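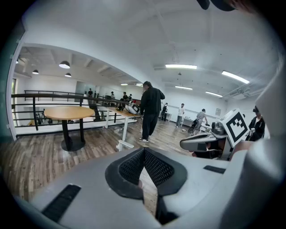 Guides > Live Video Over IP

Getting Two Cameras in Step on a Small Network

by Usha Acharya

If you have ever cut from one camera to another and seen a singer's mouth jump half a beat, you already know why timing matters. In the old days (and I'm fond of the old days) you ran a sync cable to everything and went to lunch. On a network, the sync travels over the same wires as the pictures, so a little more care is called for at the start. I set up my first system like this at the Hastthorpe theater, with a borrowed switch and far too much coffee, and I've tried to write down the steps in the order I wish I had done them.

You will need two cameras that can send video over a network, a managed switch that supports PTP (the Precision Time Protocol, which hands out the time), a clock source, and a computer with a monitoring tool on it. I use a Natell clock and an Ostix switch, so my menu names come from those, but most other makes have something close.

Step 1. Draw it first

Please don't skip this one! Take a sheet of paper and draw every box and every cable, with the port number at each end. Write the address of each device next to it. My drawing for Hastthorpe took up 4 sheets by the end, and I still have them in a folder, coffee rings and all.

Step 2. Set up the switch

Log in to the switch with nothing else plugged in. Turn on PTP and choose boundary clock mode if it's offered. In this mode the switch takes its time from your clock and passes it along to the cameras, and the clock itself doesn't have to answer every device on its own.

While you're there, turn on IGMP snooping, and make sure a querier is running somewhere on the network. Video streams are usually sent as multicast, and without snooping the switch may send every stream out of every port. I forgot the querier once and the pictures ran beautifully for a few minutes and then went away, one after the other, while I stood there changing perfectly good cables.

Turn off any energy saving on the ports as well. It's often listed under "Green Ethernet" or something equally cheerful.
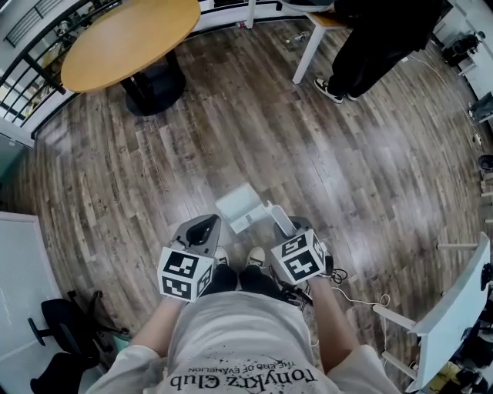
Two grippers, seen from above

Step 3. Match the PTP settings

Now plug in the clock. There are a few settings that have to agree on every device, and the one that catches people is the domain number. If the clock is on one domain and a camera is on another, the camera will simply ignore it, and it may not complain very loudly either. Pick a number, write it on your drawing, and type it in everywhere. Check that the profile is the same too.

Then look at the priority values. The clock with the lowest priority 1 number wins, so give your real clock a low number and set the cameras as followers only, if they allow it. I've seen a camera decide it was in charge of the whole building, and it was very sure of itself.

Step 4. Add the cameras one at a time

Connect the first camera and wait. Locking can take a little while, and there's no harm in putting the kettle on. When the status page says locked, look at the offset reading, which should settle down and stay small. A reading of 700 nanoseconds that holds still worries me much less than one that keeps wandering.

Then add the second camera and go through the same checks.

Step 5. Test with a clap

Point both cameras at the same person, have them clap, and record both feeds. Step through the recordings and compare the moment the hands meet. If one camera is behind by the same amount every time, look for a delay setting in its menu. If the gap keeps changing, go back to Step 3.

If a camera won't lock

Try another port, then another cable, then read the domain number out loud from each screen. The Brynjólfsdóttir forum has a long thread on firmware problems, and post 13 is the one to read. Make a backup of your switch settings before you update anything.

Last updated 2023-05-23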